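Wynne round metal tray, large
Reviewed by Azra Mladenović
Rating: 4 out of 5

I bought this tray for my kitchen in April, from the Vudia shop in Rirkthorpe. Before it I had a plastic one from Prelar, which became yellow and also bent in the middle when I put the teapot on it. My neighbour Catrin Jarman has a Wynne tray for many years and she spoke well of it, so I decided to try.

The tray weighs 799 grams on my kitchen scale. For a tray of this size I find it a good weight. It stays where you put it, but I can still carry it with one hand when there are only cups. With a full teapot, four cups and the milk I use both hands, and I would advise the same to everybody, as there are no handles. You must hold it by the rim. The rim is raised enough that fingers can take it well, also when they are a little wet.

Surface

It is brushed silver, not a mirror. I prefer this very much. On a polished tray each fingerprint is visible from the door, and on this one I see them only when I look from the side. After some weeks of use every day there are fine scratches in the middle, where the sugar bowl is always pushed. They go more or less in the same direction as the brushing, so they do not disturb me. My husband's cousin Emlyn Gethin does not agree and says he would have returned it.

Glasses slide a little. If you walk slowly it is no problem, but on the stairs I put a folded tea towel under them. A thin mat would solve this, and Wynne could include one in the box. I take away one star for it.

Cleaning

I wash it by hand with warm water and a soft sponge, and I dry it at once. Once I left it on the rack during the night and in the morning it had water marks. They went away with a little vinegar. The paper in the box says that a dishwasher is allowed, but my tray does not fit in my dishwasher, so I cannot tell you about that. The place under the curve of the rim collects crumbs if you serve something with pastry. An old toothbrush takes them out in a minute.

Use

Mostly it is for tea. I have also used it for cooling biscuits (it takes the heat quickly, so put something below it) and for carrying plates to the garden when we had guests on Monday. Hòa Nông, who was there, asked to borrow it for her daughter's party, and it came back without any new dent, after 3 hours with children.

On a white table it looks very nice. The colour changes with the light, in one part grey and in another a little pink or beige. 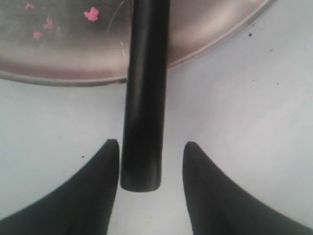 The Wynne tray on a white surface, with its raised rim.

Should you buy it? If you have a small kitchen, measure your shelf first. I did not, and now mine stands behind the bread box, because it goes in no cupboard. If you need handles, look for another model. For all other people I can recommend it.

Good: weight, brushed surface, easy to wash.
Less good: no handles, glasses slide, difficult to store.

53 people found this review helpful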